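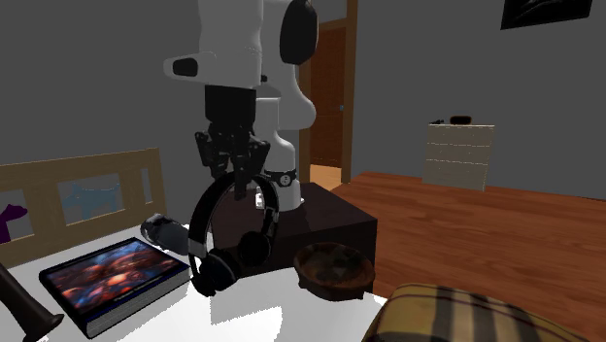 19 Sep 2019 – rules day, again

Spent the whole morning in the sim bedroom with the headphones task and came out of it wanting to rewrite half our house rules. I said in May that the rulebook was finished. Ha! It was 15 rules then and it's 46 now, and I've been arguing with number nine since breakfast.

Number nine says the gripper takes an object by its "most rigid accessible part". Fine for a book, fine for a bowl. For headphones we've been reading it as the headband, and I'm happy with that, but the rule doesn't say a word about the bits that dangle. Once you've got the band up in the fingers the two ear cups hang at different heights, and one of them is always closer to the sheet than you reckon. So how high is "lifted"? The Molitz checklist measures from the gripper. The Bernedon one measures from the lowest point of the object. I've been using whichever one was open on my other screen, which is a terrible thing to write down, but it's my diary.

I went back through the log to see how much it matters. Out of 298 lifts marked as passes, 66 would fail if you measured from the lowest point! That's a lot of passes to take back. I'm going with lowest point from now on, and the old ones get a note beside them and don't get quietly changed. (That should be a rule too. Forty-seven. Sigh.)

Other things I want in the next draft, before I forget:

Clearance. The book and the bowl are both on the bed with the headphones, and we only ever check whether the arm bumps them, never the thing it's carrying. A swinging ear cup is part of the load and should be treated like it.

Bed edges. The bowl sits pretty near the edge, and I'd like a minimum distance for anything that can roll. Dierckx wants a hand's width. Whose hand?? Put it in centimetres.

Set dressing. We've got dog shapes on the wall and a plaid thing at the corner of the bed, and I love them, but every room needs its decorations listed so two people can load the same one and know it's the same one. I lost an hour to that last week in the Trudetti rooms – different colour wall, same room name, grr.

Also, stop writing "gently". I found it in five separate rules. Gently how? Give me a speed or leave it out.

Sent the clearance bit off before lunch and haven't heard back. Cheese toastie, too much coffee. Tomorrow I'll redo number nine properly and start adding notes to those lifts, oldest first.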